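Berngate arm: build gallery

2/16/20

Hello again! I've finally got round to putting up some pictures from the arm build at the Jarkness workshop, where I've had the corner bench for 7 weeks now (sorry to everyone who needed the vice). It's a little tabletop arm with two fingers and a small camera at the wrist, and I've been teaching it to pick up things from the kitchen. The motors are second-hand Tamura ones, £199 for the lot, and the first one I plugged in went round the wrong way and took a mug with it.

Nelli Honkanen drew the wrist bracket for me and printed it twice, the second time with the holes where I'd asked for them. Thank you Nelli! The cable still rubs a bit when the arm reaches right over to the left, so there's a third one coming in March.

Clear plastic is my current headache. Boxes and tins are easy enough, but with anything see-through the camera gets what's behind it as well, plus every drop of water and every shiny patch from the lights.

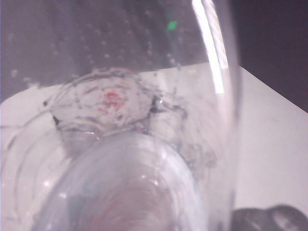

I've saved 2,674 wrist pictures so far and sorted more than 235 of them by hand, mostly in the evenings with the radio on. The Miettinen board copes fine with the sorting program as long as I don't run the motors off the same supply. New fingertips next, softer ones, and then I'll tidy up that wiring!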